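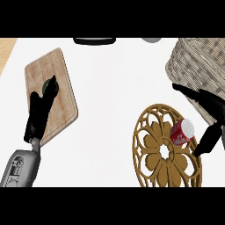 Schneidebrett auf weißem Tisch, Simulation

Februar, 16:40. Wahlumfrage Gukwood, zweite Auszählung. 2.575 Fragebögen zurück, 64 davon doppelt, noch nicht bereinigt. Violeta sieht einen klaren Vorsprung für die Regierungsliste. Ich nicht – 3 Punkte sind bei dieser Gewichtung gar nichts.

Die Frage zum Austrittsvertrag ist suggestiv formuliert, das hatte ich schon beim Pretest angemerkt. Şengül will 300 Leute nachbefragen, nur Landkreise. Ob das etwas heilt? Zweifelhaft, die Nichtwähler fehlen uns dort genauso.

Offen: Altersgewichte von Damián prüfen, vorher geht keine Zahl raus.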